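Speaker notes — "Forty Demos and a Shrug"
Nandness workshop, February, afternoon slot

Slide 1. Who is doing the work?
Say hello, keep it short. The pitch for handheld grippers is that you skip the robot, do the job yourself and let the policy copy you. Ask the room who has tried it. Then ask who would ship it.

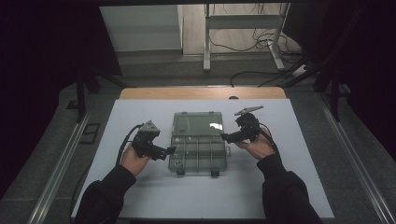 Slide 2. What the policy gets
Slow down for this one. A person at the table has two eyes, a neck and years of opening boxes. The policy gets the wrist view. Masanobu Hosoda calls that plenty. I don't buy it yet.

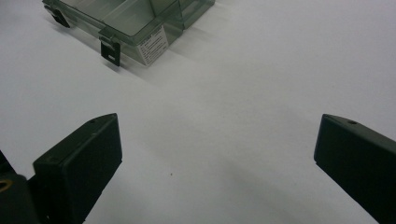 Organizer box and both fingers, seen from the gripper.

Slide 3. The data bill
We budgeted 40 demos per task at Lamach and ended up at 115. The Omeo team did 700 by remote control and still argues over which ones to throw out. Pause here. Someone will say "just collect more."

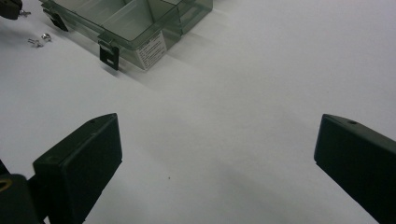

My complaint is with how we decide a demo is clean. Reviewers watch the hands and forget the table. Two small screws are lying near the organizer, and a label on its front wall is too small to read at this angle. Does the policy care about any of it? We have no test for that, and I'd like one before the next round.

Slide 4. Remote control is no cure
Teleop gives you the robot's own joints — and the operator's lag. Guimarães tried both on the same task and liked neither.
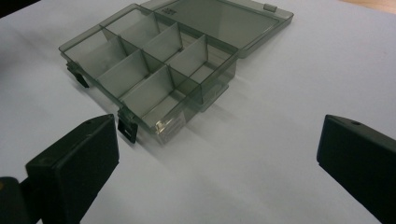 So when a vendor shows you success rates, ask who picked the starting positions. Ask for the failed runs too. I have 2 minutes left for questions at this point, so skip the backup slide.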